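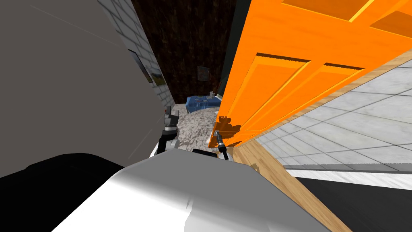
4. Fitting the Julter door closer

The Julter will shut almost any inside door behind you, including on the days you would prefer it didn't. Before you open the screws, have a look at what you are working with. A panelled door, such as the bright orange one with its small grey metallic handle, has raised and recessed parts, and the closer body must sit flat. Find a level stretch along the top and mark it in pencil.

What you need: a drill, a crosshead screwdriver, a pencil, and a second person who does not mind holding things.

1. Hold the paper template against the top of the door on the hinge side. Mark the 4 holes.

2. Drill each hole to a depth of 30 mm. Check how thick your door is first. Daylight through a pilot hole is a poor sign.

3. Screw the body to the door with the speed valve facing the hinges. If it faces the other way, the closer will still work, with great enthusiasm and no brakes.

4. Fix the bracket to the frame and join the two arms with the short bolt. 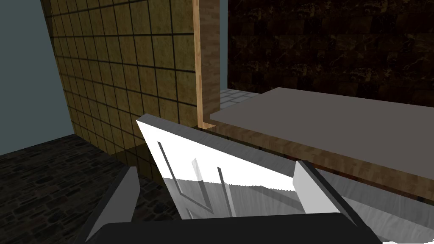 5. Open the door as far as it will go and let it close by itself. It should take 5 seconds. If it slams, turn the valve clockwise by a quarter turn and try again.

Caution: never take the valve screw right out. The oil behind it has been waiting for the chance, and it does not come out of carpet.

Note: light cupboard doors do not need a Julter. The Julter is far stronger than their hinges and will win. Use the Julter Mini, which has its own leaflet and only 2 screws.

Note: the spare bolt in the bag is a spare. Please stop ringing us about it.

Next: 5. Setting the hold-open arm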